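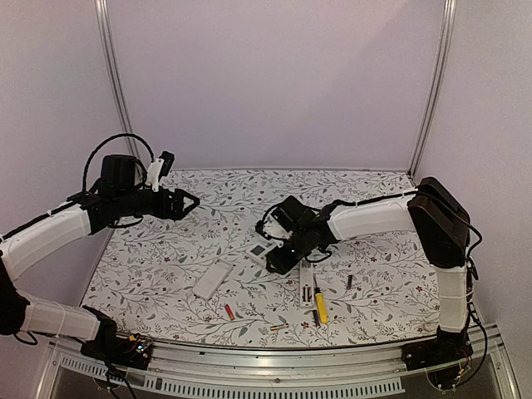 Mandos, termómetros y otros aparatos pequeños: cómo ordenarlos sin perder una tarde

En casi todas las casas hay un grupo de objetos que no tiene sitio fijo. El mando del aire acondicionado, el temporizador de la cocina, un termómetro con pantalla, el mando de una lámpara que ya no funciona. Acaban en la mesa del comedor, en el cajón de los cubiertos o entre los cojines del sofá. Este es el método que usamos en casa desde abril.

Empezar por la mesa

Vacíe el cajón entero sobre una mesa cubierta con un mantel o un salvamanteles grande. La tela evita que las piezas rueden y que las tapas de las pilas rayen la superficie. Si el mantel es estampado, cuidado con los tornillos y las arandelas, que se confunden con el dibujo. Para lo más menudo va bien un plato hondo blanco.

Deje los aparatos boca arriba, con la pantalla o los botones a la vista. No hace falta alinearlos. Basta con que ninguno quede encima de otro.

Separar lo que se usa

Coja cada objeto y decida en el momento. Si tiene que pensar para qué sirve, va al montón de las dudas. Los mandos blancos lisos son los peores, porque se parecen todos. Pruébelos uno por uno delante del aparato que les corresponde y póngales una etiqueta por detrás con el nombre de la habitación. La cinta de carrocero aguanta bien y se despega sin dejar restos si se cambia cada pocos meses.

El montón de las dudas se guarda en una bolsa con la fecha escrita. La nuestra dice 16 de mayo de 2026. Si dentro de 12 semanas no hemos abierto la bolsa, lo que haya dentro se lleva al punto limpio.

Las pilas

Abra la tapa de todos los aparatos, incluidos los que funcionan. Si hay polvo blanco o verdoso en los contactos, póngase guantes, saque las pilas y limpie los contactos con un bastoncillo humedecido en un poco de vinagre. Después pase otro bastoncillo con alcohol y deje secar con la tapa abierta hasta el día siguiente. El vinagre es para las pilas alcalinas corrientes. En las de botón o de litio con fugas es mejor no tocar nada y entregar el aparato entero en el punto limpio.

No mezcle pilas nuevas con usadas, ni recargables con desechables. Los aparatos que solo se usan en verano, como el mando del ventilador, se guardan sin pilas. Las pilas de botón sueltas van siempre en un bote cerrado y en alto si hay niños en casa.

Limpieza

Para las carcasas blancas, un paño de microfibra apenas húmedo y una gota de lavavajillas. Los bordes de los botones se repasan con un cepillo de dientes viejo, seco. Las pantallas, solo con el paño, sin apretar y sin rociar nada directamente encima. Con las carcasas amarilleadas no hay mucho que hacer. Los remedios con agua oxigenada que circulan por ahí a nosotros nos dejaron manchas.

Dónde guardarlos

Probamos primero un organizador Flolato de 18 huecos, que resultó demasiado pequeño para los mandos largos y ahora guarda hilos. Lo que usamos hoy es una bandeja baja Weseder con 4 separaciones: mandos, aparatos con pantalla, cables cortos y pilas nuevas. Las pilas van en su envase. Los cables, enrollados sin apretar y sujetos con una tira de velcro.

La bandeja cabe en el primer cajón del aparador. Si el cajón es profundo, mejor una segunda bandeja encima para lo de temporada que amontonar todo en una.

Zainab Usman, que escribió a esta página después de leer el artículo sobre los cajones de cocina, pega una tira de velcro en el lateral de la mesilla y otra en el dorso del mando. Lo hemos copiado en el dormitorio. Conviene poner la parte suave en el mando, que es la que se toca con la mano.

Instrucciones y garantías

Los folletos ocupan más que los aparatos. Guarde la hoja de la garantía y el tique, y busque el manual en la web del fabricante antes de tirar el papel. El modelo suele venir en la tapa de las pilas o debajo de ella. Apúntelo en la primera página de una libreta y deje la libreta en el mismo cajón.

Mantenimiento

Un repaso dos veces al año es suficiente, cuando se cambia la ropa de los armarios. Se vacía la bandeja, se miran las pilas, se pasa el paño y se renuevan las etiquetas que ya no se leen.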